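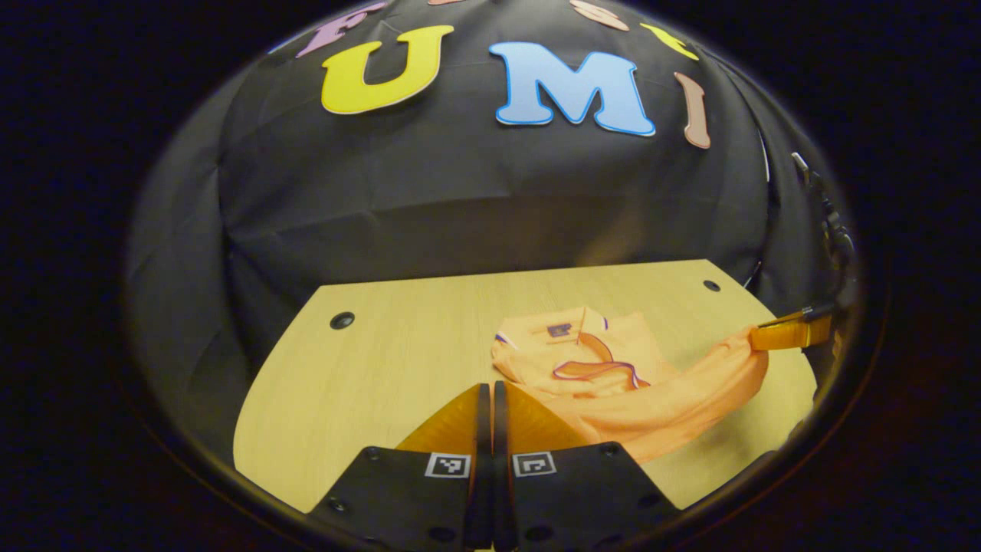 Wumik Felt Letter Set, Large

Item no. 2197
Sold by Kaewsai Craft & Display
In stock, ships from our warehouse

Overview

The Wumik Large set is a box of 143 die-cut felt letters for banners, classroom walls, stage cloths and market stalls. The letters are capitals only. Each one is made from two layers, a colored face and a slightly larger backing in a contrasting color, so every letter has a thin outline when it is mounted. The outline helps the letters read from a distance on dark cloth.

The letters come plain, with no adhesive. You can sew, pin, glue or tape them. If you want them ready to stick, order the hook-backed version listed under Options.

What is in the box

143 letters, sorted into paper envelopes by character
More copies of the common letters (A, E, I, N, O, R, S, T) than of J, Q, X and Z
One sheet of spacing guides on card
One spare sheet of backing felt for repairs
Instruction leaflet

Numbers and punctuation are not included. They are sold as a separate pack under the Pikix name and match this set in height and thickness.

Specifications

Letter height: 5 inches
Material: polyester felt, face and backing bonded with heat-set film
Colors: mixed, assorted at the factory
Case: capitals only
Washing: spot clean only
Storage: flat, in the envelopes supplied

The mix of colors varies from box to box. We can't pick out particular colors for a particular letter. If your wording needs to be all one color, order the single-color boxes.

Choosing a backing cloth

Felt holds best on cloth with some texture. Brushed cotton, wool blend and display loop fabric all work well. Smooth satin and coated nylon are harder to glue to, and the letters should be sewn on those.

Black and navy cloth give the strongest contrast with light letters. White cloth works too, but the paler outlines will be hard to see. Wash and iron new cotton before mounting anything on it. It can shrink in the first wash and pull the letters out of shape.

Laying out your wording

Lay the cloth on a flat floor or a long table. Mark the baseline in tailor's chalk, place every letter, and step back before you fix anything. Start from the middle letter and work outward in both directions.

For an arched line, tie a piece of chalk to a string and swing the curve from a fixed point below the cloth. Set the foot of each letter on the curve and turn it until it stands square to the line. Wide letters such as M and W need a little more room on a tight curve. Narrow ones such as I can sit closer to their neighbors.

Fixing methods

Sewing: Use a straight stitch in the outline, just outside the face layer. A size 14 needle goes through both layers and medium-weight cloth. This is the strongest method.

Fabric glue: Put a thin line around the back edge and a small amount in the center. Press under books overnight. Too much glue will soak through and leave a dark mark.

Pins: Fine for a day. Use at least two per letter, or the letter will turn.

Ironing: Do not iron the face of the letters. If the cloth has to be pressed, work from the back, on low heat, with a dry cotton cloth in between.

Options

Large set, plain back (this item)
Large set, hook back, for display loop boards
Large set, single color
Pikix number and punctuation pack
Flullik storage folder, holds one full set

Bulk orders

Schools and shops can order loose letters by the piece. The minimum for loose orders is 1000 pieces, and you may split them between characters in any way you like. Send the list as a plain table with the letter in one column and the quantity in the next. Loose orders take longer to pack than boxed sets and can't be returned once they are cut.

Returns

Unused boxes can be returned if the envelopes are still sealed. If a letter is missing, or the two layers have come apart, send us the item number and the name of the character and we will mail a replacement.

Related items

Wumik Felt Letter Set, Small
Display loop cloth, by the yard
Tailor's chalk, white
Banner pole with end caps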